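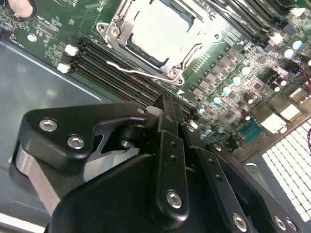

Balano Disassembly Cell - Clandivell Hardware Recovery Group - Shared Notebook

13 November 2024
Entry by Rima Shboul. At the bench: me, Qusai, and Jihad for the afternoon.

Finally got the memory slot fault to happen on purpose! We have been chasing this one since the start of the month and today it came up often enough to learn something.

Short version for Hanan, who missed it: the arm goes down to the slot bank below the CPU socket, fingertips reach the latch area, the force reading climbs, and the controller carries on for a moment before it stops. Jihad hit the stop button once before the controller got there. The limit on the force check is set to 2 newtons and the log has the reading past that before the halt. So the check works, it is just slow.

Why slow? Qusai found it after lunch and I am still grinning. The force check runs in the same loop as the camera processing. When the picture is busy (and this board is very busy, all those capacitors next to the socket), the loop drags. Worst gap in today's log was 405 ms between checks. It should never be over 300. The bad one is at line 1,403 if anyone wants to look, file is in the Bomel folder.

I had been blaming the finger pads all week. Sorry, finger pads.

Second thing, smaller. The approach angle is off when the chassis sits at a steep diagonal to the wrist. The planner picks its line from the long edge of the slots and then corrects late, so the tips come in leaning toward the latch. Square to the camera it behaves fine. Clotilde saw the same lean on the Abou Jaoude trays and wrote it up, go read her page before touching the planner.

Damage: one cracked latch on an earlier scrap board, bagged and labeled. Nothing hurt, no fingers near it. But I don't want anyone reaching into the tray with the arm powered until the check is fixed, and that includes "just nudging the board over." Stop button in somebody's hand for every run, please.

Changed today:
- approach speed cut to half
- camera processing off during the last part of the descent (temporary, ugly, seems to help a lot)

Still to do:
- Qusai: move the force check to its own thread
- me: rerun at the steep angle with the old speed once that is in
- ask Hanan for more scrap boards with this slot layout

Really pleased with today. Log is backed up, arm is parked and locked out, key is in the drawer.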